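Juleo School of Hair and Beauty
Evening course, handout 4: The consultation and the patch test
Tutor: Macarena Ulloa

Welcome back, everyone, and thank you for staying so cheerful last time when the basins let us down. Tonight we leave the scissors in the drawer and talk about talking, which I know sounds dull, but I have seen more colour jobs go wrong in the first five minutes of chat than at any point afterwards!

Start with your client sitting up, in their own clothes, hair dry and as they normally wear it. Ask what they like about it before you ask what they want changed. Kulap Sukprasert, who taught me at Bomorholm, used to let people talk until they ran out, and only then pick up a comb. Then ask about past colour, henna and box dyes included, going back as far as the ends of the hair are old.

Look after your own hands too. Gloves on for every tint, a fresh pair for every client, and hand cream at the end of the day (not before gloving up, please). If your knuckles are sore or cracked, tell me and we'll find you something else to do that evening.

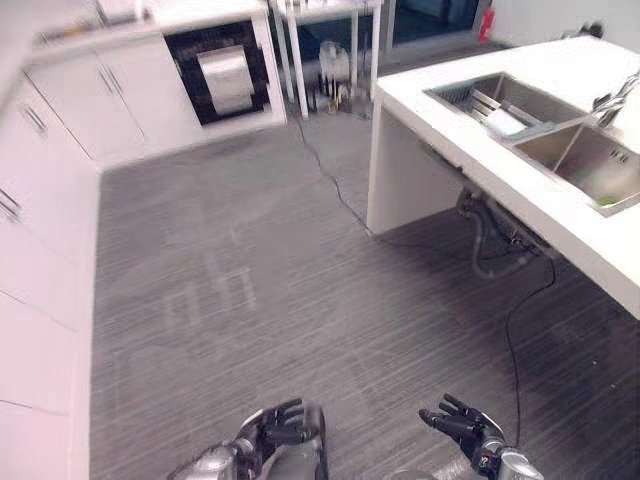

Fig. 1. A pair of robotic hands over a grey floor, one loosely cupped, one open.

Now the patch test. Follow the leaflet that comes with your colour, every time, even for a client you have known for years - people can become sensitive to a tint they have worn happily before. Write the result on the card along with the shade and the date. If there is any itching, redness or swelling, the colour does not go on, however nicely they plead.

For next time: fill in two practice cards, one for a friend and one for somebody you don't know so well. Read the Thongdee booklet up to page 40. Chaiwat Luangrath has the spare copies, and will be at the front desk from 6 pm.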